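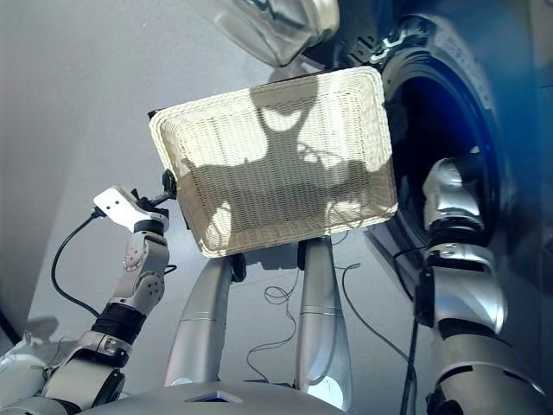

Vol. 10, No. 2

Rawan Daher was holding her breath at her desk for years before she noticed it. She was keeping the books for Malloder, and her shoulders ached every afternoon.

"I'd open an email and stop breathing until I got to the end," she says. "Then I'd open the next one."

A coworker gave her a flyer for a breathing class at the Durán Center. She went once, didn't like it, and went back in June. Daher now teaches the evening group there, 17 people on mats and folding chairs.

The class is simple. Students lie down, put a hand on the belly, and let the exhale run longer than the inhale. She doesn't play music.

"People ask how deep the breath should be," Daher says. "I tell them to leave the depth alone and slow down the way out."
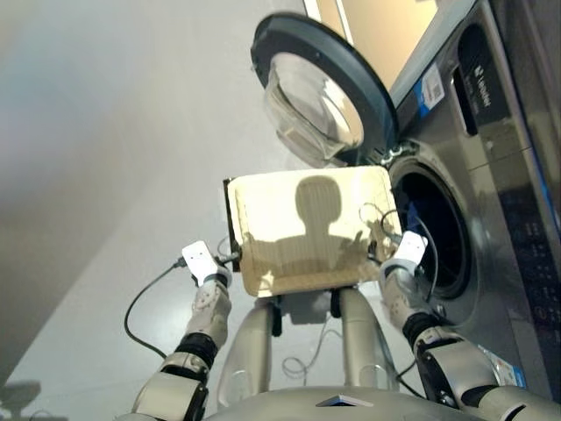
She also tells them to practice during chores, at red lights, on hold with the bank — any place where they already have to wait. Ten minutes on a mat is fine, she says, but most of her students won't do it every day.

She asks anyone who gets dizzy to stop and breathe normally. Her next course, for beginners, meets at 2 p.m.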